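# Stage and PA check before doors, Teston (Saturday show)
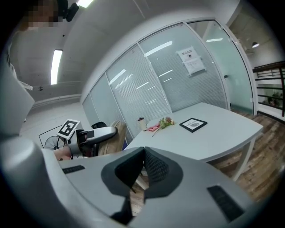

I fill this list between the load-in and the soundcheck, and Morfudd Rowlands signs it after me. Each point has OK, NOT OK or LATER. Please write your comments short but complete, because the night crew was not with us in the afternoon and must understand them.

Bands tonight: Skulach (headline, three guitars), Feron (support).

## 1. Power

- [x] **Main distro closed and locked.** OK. Key is with Morfudd.
- [x] **Test button of every RCD pressed.** OK. All tripped. The one for stage left is stiff, you must push it hard.
- [ ] **Backline power separate from lights.** NOT OK at first check. Feron connected a bass amp to the lighting line. Moved to the backline line at 4:40 p.m. Please look again after changeover, they may do the same.
- [x] **Cables without damage.** One extension had tape over a cut. I took it out of use and put it in the red box. Do not take it back from there, also not "only for one song."

## 2. PA and flown parts

- [x] **Safety steels on both sides.** OK.
- [x] **Shackles closed and secured.** OK, stage right was done again by hand.
- [x] **Load on the front truss under the house limit.** Calculated 1,275 lb, limit 1,885 lb. The Skulach banner is included in this number. If they hang also the second banner, somebody must calculate again before it goes up.
- [ ] **Subs strapped.** LATER. The strap from Howells is too short for the stack. They promised to bring a longer one before doors.

## 3. Stage floor and risers

- [x] Drum riser legs locked, wheels braked.
- [x] White tape on the front edge and on the steps. New tape on the second step, the old one was rolling up.
- [ ] **Cable ramps at the monitor desk.** NOT OK. We need 5 pieces and one is missing. I used a rubber mat in its place. It is acceptable for crew, but the singer of Skulach walks there in the dark in the last song, so I would like the real ramp.
- [x] Drinks only on the side tables. I told both bands. The drummer of Feron was not in the room, please tell him.

## 4. Sound level

- [x] Meter calibrated and standing at the mixing desk.
- [x] Earplugs at the bar and at the entrance. Box at the entrance is half full.
- [ ] **Level of the headliner agreed with their engineer.** LATER. He arrives only at 6 p.m. In June we had a long discussion with another engineer during the show and I do not want this again. Morfudd will speak with him before he makes the first sound.

## 5. Audience area

- [x] Front barrier pinned at every joint. I pushed each section with my full weight.
- [x] Emergency exits open from inside without key.
- [ ] **Exit behind the merch table free.** NOT OK. Skulach put their vinyl boxes in front of the door. They were friendly and moved them, but the boxes came back after half an hour. Check at doors and again at the interval.
- [x] Capacity for standing show: 422. Clicker is set to zero.

## Open points for the night crew

1. Strap for the subs (Howells)
2. Ramp at the monitor desk
3. Sound level with the Skulach engineer
4. Merch exit
5. Bass amp of Feron, which socket?

If point 1 is still open at doors, take the top sub down. The band will complain about the bass, and they can complain to me.

Checked again by: Morfudd Rowlands (signature on the paper copy, in the production office)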